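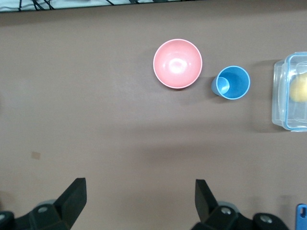
Emiliano Echevarría
Staff writer, Bravow

Lihua Kang spends most of her working week deciding whether other people have tidied a table well enough. She runs data collection for Rotwood, a project in Grarkcombe that teaches a pair of robot arms to handle ordinary kitchen things. The arms learn from recordings. A person steers them through a task from start to finish, the cameras and joint sensors are saved together, and the result goes into the set as one episode.

When we spoke the set stood at 1,443 episodes. Kang had passed 1,087 of them for training.

"People hear that and think the rest are failures," she said. "Most of them aren't. Somebody dropped a cup and picked it up again, and I quite like those. What I throw out is the ones where the operator stopped to think. The arm hangs there for six seconds doing nothing, and the model will learn that too. It will learn to hang there."

She came to the job from warehouse planning and had never worked with robots before. Her first months were spent as an operator, which she thinks everyone in her position should have to do. Her early recordings were poor. She has kept them and shows them to new starters on their first morning.

"My left hand was always late," she said. "I'd finish with the right and then remember I had another arm."

An operator at Rotwood does two hours at the controls and then swaps to checking. Kang tried longer shifts in August and gave up after a week. The episodes from the third hour were slower and jerkier, and the checkers, who were just as tired, were passing them anyway.

I asked how much an operator is told before starting. The answer is a single sentence, read out from a sheet: put the cup in the bowl, or stack the bowls, or move the plate to the left side. How to do it is left to the person. Kang used to write longer instructions, with the order of movements and which arm to use, and found that everybody's recordings came out alike.

"Then you move the bowl a bit further away and the model has never seen anything like it," she said. "I want five people to do it five ways. As long as all five are sensible."
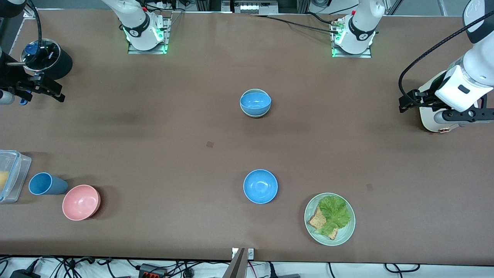 Setting the table takes up more of the day than I had expected. Before each episode somebody rearranges the objects by hand, and Kang has rules for that as well. The same things come back again and again in different places and different positions. A cup might be upright for one recording and lying on its side for another, with its mouth turned away from the rest of the table. Having two blue bowls out together, with a pink one off to the side, means an instruction that says only "the blue bowl" isn't good enough, and the sheet has to say which. Food makes it harder again. A slice of bread with a lettuce leaf lying over part of it is a different problem from a slice of bread, and Kang records both.

"The person setting up gets into habits," she said. "Everyone does. They put the bowl where their hand naturally falls. I went through 80 episodes from one week and the pink bowl was in nearly the same spot in most of them. So now we draw positions from a list, and if the list says the cup goes somewhere awkward, it goes somewhere awkward."

The checking is done at half speed with the views side by side. The wrist cameras matter most to her, as they show what the fingers are doing in the last few centimetres, when the fixed camera's view is often blocked by the arm. She looks for a clean approach, a grip that doesn't shove the object along first, and a release that leaves it standing. She also reads the instruction again at the end and asks whether what she has just watched matches it. That last check catches more than she would like. An operator moves the wrong bowl, does it beautifully, and goes on to the next one.

Those episodes can be saved by rewriting the sentence to fit what happened. Kang allows it, but only if a second person agrees on the new wording.

The recordings are stored with Tian, which also runs the training. Results come back to Grarkcombe as a short report and a folder of video. Kang watches the video first. The last report said the model was good at picking up bowls and bad at letting go of them, and she had already guessed why: her operators tended to end the recording as soon as the bowl touched the table, so there was hardly any letting go to learn from.

"That was my fault, I'd told them to be quick," she said. "We keep recording now until both arms are back and still. It adds three or four seconds to every episode."

She is redoing the bowl tasks this month. Cutlery comes after that, and she has put off ordering it twice.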